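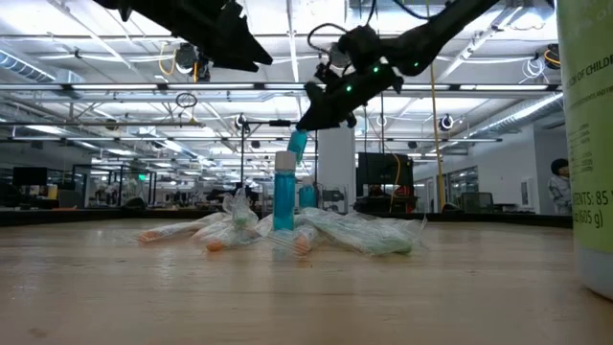

Work in this period covered Stage 2 of the Skindale Personal Care Packs grant: specification of the standard pack, handling of mixed stock, and first issue to the two receiving sites, Wustulum and Lurton. The pack is assembled on a timber-topped table from bulk toiletries held at Skindale. Stock arrives in inconsistent formats, and the pack list has been rewritten to sort by form of packaging instead of by supplier. The teal bottles are of more than one height and are treated as separate lines. Slim tubes with orange or green ends stay in their clear plastic bags until the pack is closed. Large containers, such as the pale green one marked 605 g, are outside the size limit for an individual pack and are allocated to shared bathrooms.

## Output to end of June

| Measure | Result |
|---|---|
| Packs approved under the grant | 383 |
| Packs completed and issued | 262 |
| Lines in the standard pack | 8 |
| Packs per outgoing carton | 30 |

The balance of the approved packs is scheduled for Stage 3. The shortfall against the original program is attributable to the revised specification, which was not settled until the middle of the period. No packs were assembled to the old list after that point, and no issued packs have been recalled.

## Pack specification

The upright items go in first, against the back seam of the pouch. Bagged tubes lie flat across the front, and the face washer fills the remaining space. The earlier layout placed the tubes underneath. Lurton reported split seals on arrival, and the order was reversed on the following carton. No further split seals have been reported by either site.

Bottles are checked for a closed cap before packing and again before the carton is taped. Any bottle with residue around the neck is set aside for shared use or disposal. Labels are left on all products so that residents can read the directions and any warnings.

## Toothbrushes

Toothbrushes remain the least satisfactory line. Handle colours vary between deliveries, and residents at Wustulum asked for colours to be mixed so that people sharing a bathroom can tell their brushes apart. Cartons for Wustulum are now made up with alternating handle colours where stock allows. Lurton has single bathrooms and takes whatever is left. 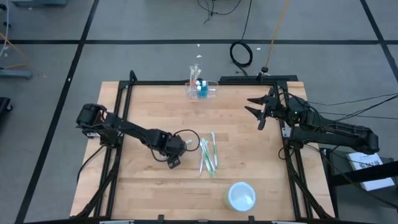
Loose brushes cannot be issued. The specification requires each to be sleeved or capped before it enters a pouch, and any brush that is neither is written off to cleaning use. Write-offs are recorded on the stock sheet under "unissued" and are not charged to the grant. A quote for paper sleeves has been requested from Guzmán, who already supplies the pouches. If the price is acceptable, the sleeves will be met from the existing packaging line.

## Variations sought

1. Transfer of the unspent freight allocation to packaging. Both sites now collect from Skindale on the Saturday run.
2. Approval to substitute a second small bottle where the taller size is out of stock.

## Stage 3

- Complete and issue the remaining approved packs.
- Obtain written feedback from both sites on pouch size.
- Reconcile the stock sheet with delivery dockets.

Wálter Giraldo is the contact for stock records and can supply the dockets on request. The acquittal will follow in the agreed format once the Stage 3 cartons have been signed for at Lurton.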